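The Erkham Annex Opens Its Doors, Briefly

I went to the public open day at the Erkham council annex in October, having read for months that it would transform the relationship between the citizen and the state. The citizen's side of the relationship began with a line outside. I stood in it for 40 minutes behind a man eating a pear.

Erkham and Cosgrove merged their councils two years ago to save money, and the annex is where the savings were spent. A young guide in a Cekport lanyard (Cekport runs the building, and the parking, and now apparently the guides) took us in groups of 10.
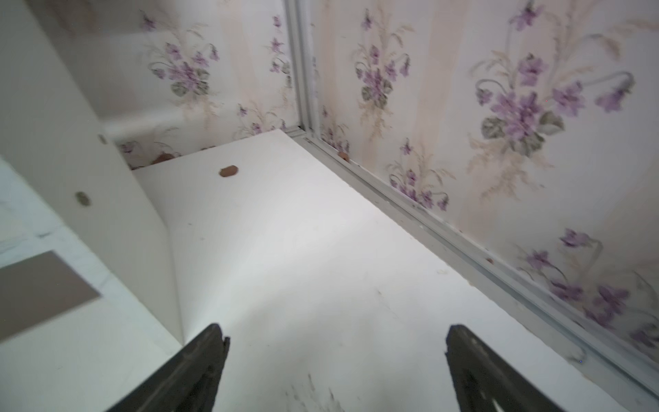

First stop was the new council chamber. It has 8 seats for the public, down from 60 in the old town hall. I asked where the rest of us would sit. We were encouraged to watch online – the link would be on the website once the website was finished.

Next came the transparency office. The door was locked. Our guide tried 3 keys and then told us what was inside, which I suppose counts as a briefing. 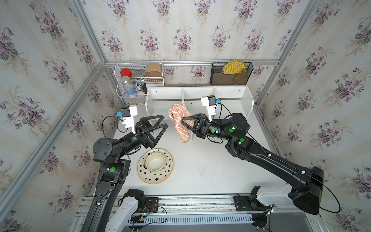 The Cosgrove people in my group wanted to know about their library, closed since spring. They got a leaflet on the Flornura consultation, open until the end of the month, with two options to pick from. Both of them close the library.

Coffee was served at noon in the lobby. It was good coffee. I took a second cup, on the grounds that I had paid for it, and caught the 12:40 bus back to Cosgrove.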